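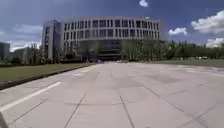
Home Tickets My Requests Knowledge Base Log Out

Ticket subject: Front plaza, expansion joints and staining – Kunbridge site
Category: Grounds / Paving
Status: Open (reopened by requester)

Original request
Please have someone look at the concrete in front of the main building. The sealant in the joints was redone under the Protholm contract and I am not convinced it was done everywhere we paid for. There are also stains across the middle that were supposed to come out with the wash. The work order says "complete." I would like to know who decided that and what they looked at.

Reply from Grounds Desk
Contractor confirms all joints cleaned and resealed, surface washed with Wako cleaner at the strength on the label. Closing.

Requester, reopened
Contractor confirming their own work is not a check. Did anyone from our side walk it? The invoice bills 3000 feet of joint. I don't have a drawing that adds up to that and nobody has sent me one. Please attach the measurement.

Reply from Grounds Desk
Measurement requested. On the stains, contractor says these are in the slab and not on it, and washing will not remove them. They recommend the Rurneck surface treatment for the whole plaza.

Requester
So the wash was sold to us as the fix, and now that the stains are still there the fix is a different product that costs more. I'd want to see it work on a small patch before we agree to anything. Pick one slab in the stained part and treat half of it. Leave it through a couple of good rains and compare.

Also, the slabs nearest the far end from the building are a lot paler than the rest. Is that the wash, the sun, or a different pour? If it's the wash, then they spent their time on one end and ran out of energy. I'm not claiming that, I'm asking.

Log, 7:40 a.m.
Walked the plaza with a tape and a putty knife. Started at the curb on the lawn side, next to the white line, and worked across.
– Checked 160 feet of joint. Most of it is soft and well stuck.
– 2 places where the knife went straight down past the sealant with no backer rod under it. Marked with chalk.
– Poured water on a stained spot and scrubbed it with a stiff brush. No change once dry. Contractor may be right that it's in the slab. That doesn't explain why they quoted a wash.
– White line is outside the contract. Did not check it.

Reply from Grounds Desk
Thank you for the log. Contractor will return to repair the 2 marked spots at no charge. Can we close?

Requester
No. I checked a small part of it and found two bad spots. Fixing only the ones I happened to chalk tells us nothing about the rest. Still waiting on the joint measurement and an answer on the test slab. Leave this open until both are attached, and hold the final payment.

Status changed: Open – waiting on contractor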